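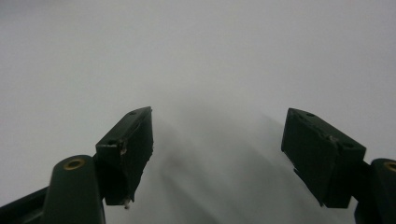
3.2 Surface finish and reader fatigue

Glare from work surfaces has been linked to eye strain in office studies, but few of them separate color from gloss. We compared four desktop finishes in two reading rooms at the Innes library during May. Each reader worked under the same ceiling lights for 41 minutes and then filled in a comfort form. The control finish was a plain pale surface with no pattern or markings, of the kind in Figure 4, and the other three were a mid gray, a wood print and a dark green. A total of 300 forms were usable. Readers at the pale desks reported tired eyes more often than those at the mid gray desks, though the gap was small after we adjusted for age. Fakir coded the written comments and Saha checked them; they disagreed on 11, which were dropped.

Figure 4. Plain pale surface, partly shadowed.

We did not measure gloss directly, and the wood print was tested in one room only.

Last updated July 20, 2023
2 comments
Shares: 41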